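# Visit report: Drosetti packaging works, Namum

Saturday, June 12, 2004

The open day ran from ten until three. Entry was by the goods gate on the north side, and groups left every half hour. Ours was a group of 13 and took 60 minutes to get round, not counting the wait for ear defenders.

The cutting hall comes first. Board arrives flat from Istex and is creased and cut on a single line, which was stopped for the morning and run at reduced speed after eleven. The guide gave the output as roughly 637 blanks an hour at normal speed. Scrap goes through a floor slot to a baler below. We were not shown the baler. 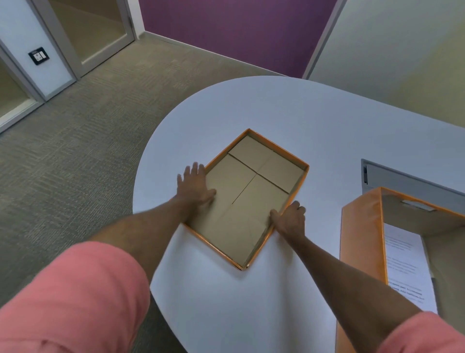 Hand finishing is done upstairs and was the more useful half of the visit. The products are rigid boxes and shallow trays for office suppliers, the largest customer being Nwosu. Cardboard inserts are fitted by hand, and the point stressed was that the bottom must lie flat before anything else is done. One hand is spread on the flaps and the other holds the tray by its side, over the rim, so that the pressure does not push the wall outwards. The glossy orange walls are thin, and a bowed side is a reject. A taller orange box stood by with a printed sheet inside and a small metal fitting near the top.

Visitors could try the fitting. I did five trays and had two handed back, both for a raised crease at the centre.

The store room holds finished stock on steel racking, with aisles too narrow for a group to pass. Humidity is logged twice a day. The April readings were pinned by the door and showed one high week, put down to a roof leak since repaired.

Parking was poor. The canteen closed at two.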